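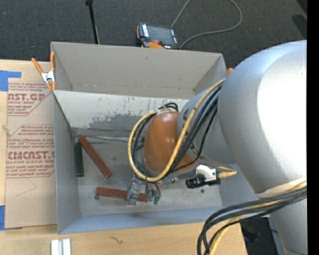 Bins and Sorting: Frequently Asked Questions

16 shares | 37 comments

What size bin should I get?
For most small parts, the medium one. It sits on an ordinary table and you can reach the bottom without leaning over. The Briletti large is deeper and better kept on the floor.

Do the bins come with lids?
No. All of our bins are open-topped. The Emelgate store sells a flat cover separately.

Why is gray the only color?
Most loose pieces show up well against it, reds and browns especially. We tried white for a while and it looked dirty within a month.

How full can I fill it?
Leave the top third clear if you will be picking pieces out one at a time. Long pieces should go in flat. If they stand on end they catch on each other.

Can I mix different parts in one bin?
You can, but keep it to a few kinds. Long bars and tiny fasteners do not go well together.

How do I clean it?
Warm water and dish soap. Wipe the corners with a cloth, then let it dry upside down. Do not put it in a dishwasher set above 70 degrees Celsius.

Will it scratch my table?
The base is smooth, but grit gets under it. Lift the bin when you move it, or put a mat down first.

Can I return a bin I have used?
Yes, if it is clean and not cracked. Bring it to the Hunanport counter with the receipt. Ask for Vivek Dwivedi if the bin came as part of a Yadav set, as those are returned as a full set only.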